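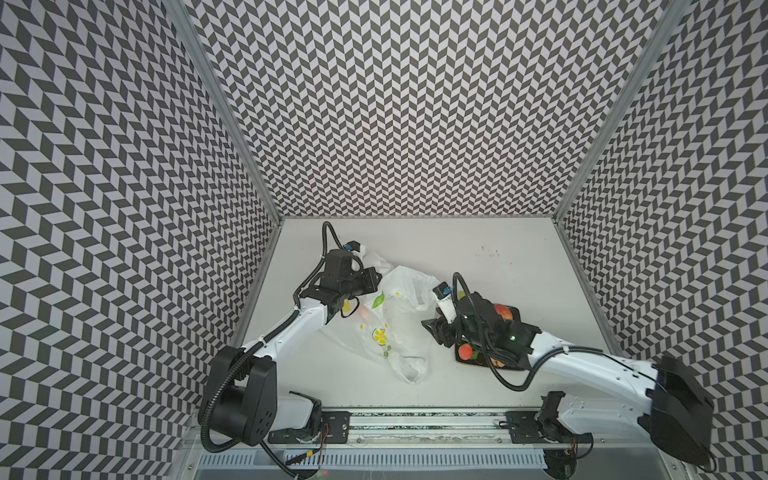 Progress report to the Clolstead fund, second period (to the end of November)

Hello again from the Plerkix bench. You asked last time for less about motors and more about whether any of this could help in a kitchen or behind a shop counter, so I've tried to write it that way round. The numbers are further down if you want to skip to them.

The job we've been living with this period is fruit and carrier bags. A bag goes on the table, a dish of fruit goes next to it, and the two arms have to get one into the other. It's the sort of thing a Saturday lad on a greengrocer's stall does while talking to someone else. We picked it because both of our shop partners asked for it, and because it needs two hands that agree with each other, which the tea towel work in the first period only half tested.

Fruit is the easy bit, I'm pleased to say! Picking a piece up from the dish and holding it without squashing it is pretty well sorted for anything apple-sized. Smaller fruit is slower, mainly when it sits low against the side of the dish and the gripper has to come in at a slant. The wrist cameras help a lot here, as the gripper itself blocks much of the view from the fixed one.

The bag is another matter. A thin plastic bag never lies the same way twice, it sticks to itself, and light shines through it in some places and bounces off in others. Finding a corner to hold is fine. Finding the mouth and getting it open is where the time goes, and I'd say most of my evenings too. Printed bags have turned out a bit easier than plain ones — the pattern gives the software something to follow when the plastic folds over.

So, numbers. We planned 1000 full attempts and managed 1559, thanks to Wivix running more smoothly overnight than I'd dared hope (Wivix is our scheduling software, for anyone new to these reports). In 1266 of those the arms got hold of the bag and had it open. Getting every piece of fruit in without help was a good deal rarer, and I'd like to hold that figure back until we've agreed what counts as help. At the moment two of us mark the same recording differently, so it wouldn't mean much.

Speed is poor. A person would have packed the bag and be on to the next customer before our arms had settled on a corner. I don't think a shop would put up with it yet, and I'd be uncomfortable if the summary on your website suggested otherwise. At home I'm more hopeful, where a slow machine putting the shopping away while you're upstairs bothers no one very much.

Spending is on track apart from gripper fingers, which wear faster than we budgeted for. I've moved £1460 across from travel to cover replacements and will send the form separately.

Next period we start on the Hyun trial, meaning paper bags and mixed groceries, tins included. I'd also like to try a second bag size, and to bring back the tea towels for a week to check we haven't made them worse. Could you let me know whether the spring visit is still going ahead? Mornings suit us best, before the overnight recordings have to be sorted.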